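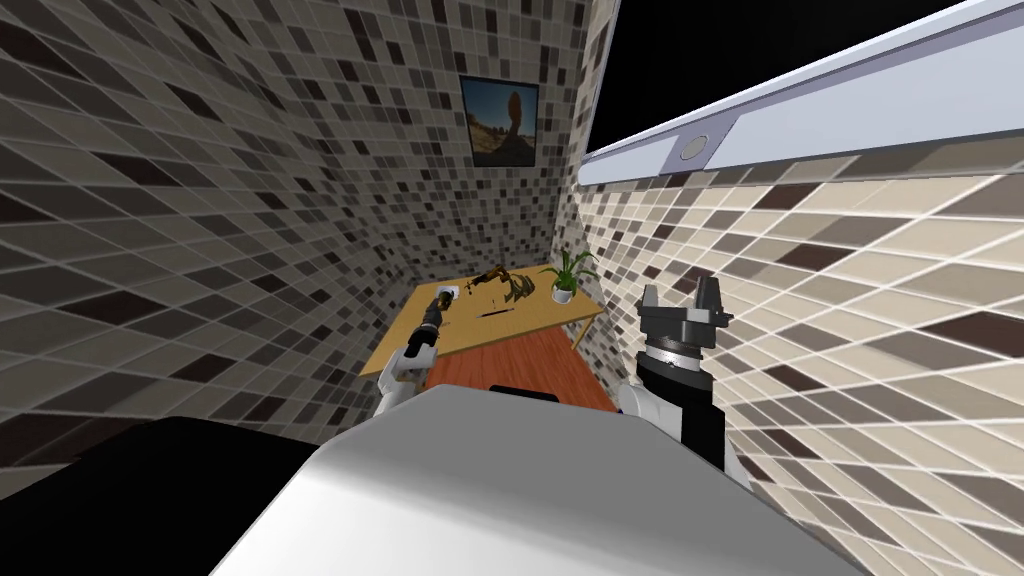 Tile room, head view. Left gripper by the small white object, right gripper open.

Lab 3 notes, Aarti Bhatt

Okay, so this week we stay in the simulator, and I know some of you are itching to get at hardware (me too!). The Torow room loads with the table in the far corner and the plant near the right end of it. Please don't move the plant. I grade with it there.

Your job is a left-hand reach and grasp on the small white object. You get 50 episodes, and I want the success rate plus your 2 worst failures, with a sentence or so on what went wrong in each. Pick ugly ones, they're more fun to talk about!

Look at more than the head view while you debug. It's wide, so straight lines bend a lot near the sides, and I've watched people tune an approach angle for an hour off a curve that was only the lens model.
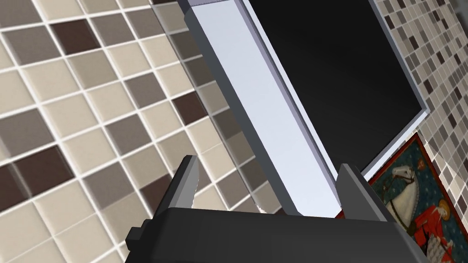
Close views are great for finger alignment and pretty bad for telling where you are in the room, so keep both windows open and log them with the same clock. If your timestamps drift, restart the Begum logger before you touch your own code.

Write-ups are due Friday, June 27, 2025. Stick with seed 44 for the graded run.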